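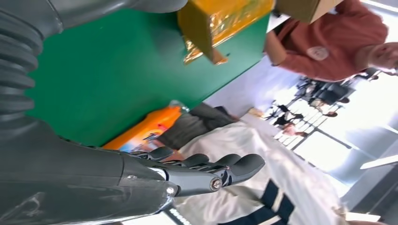

Wavgate has moved the last of its small-parcel packing from Flukham to the Omalcombe site, ending a changeover that began in December. The Omalcombe floor handles mixed goods that do not suit a fixed carton line, and most of the work is still done at open stations. Cartons there come in more than one finish: a plain tan box can sit next to one wrapped in shiny yellow-orange tape, and an orange printed package may be going through at the same time. The company says the mix of wrappings was the main reason for rewriting its packing instructions before the move.

The new instructions, dated 2026-04-07, set one taping method for reused cartons. Old labels are removed or fully covered, the bottom seam is taped first, and corners are taped only where the board is crushed or split. Full wrapping is kept for cartons that have already been through the network once. Glossy tape is allowed on all faces except the one that carries the shipping label, where glare has caused misreads at the sorting scanner.

During a trial run at Omalcombe, 3,923 parcels were packed under the draft rules. Of these, 30 were sent back for repacking. Most of the returns had a label placed across a seam, according to Cadi Rosser, who manages packing at the site. The rest had creased tape over the barcode.

"The tape was holding fine. The labels were the problem," Rosser said. "We changed the wording on label position twice before the final version."

Station capacity is set at 2,000 parcels a day for the first phase. The Flukham building will stay open for returns and storage of flat cartons, and its remaining tape stock is being used up before new rolls are ordered. Rees, which supplies cartons to both sites, will deliver to Omalcombe only – flat stock for Flukham will go across on Wavgate's own trucks.

Gwilym Gwilliam, operations lead at Wavgate, said soft printed packages will continue to be packed alongside boxes for now. A separate station for them has been drawn up but has no start date. Customers sending goods in their own cartons do not need to change anything, apart from leaving one flat face clear for the label.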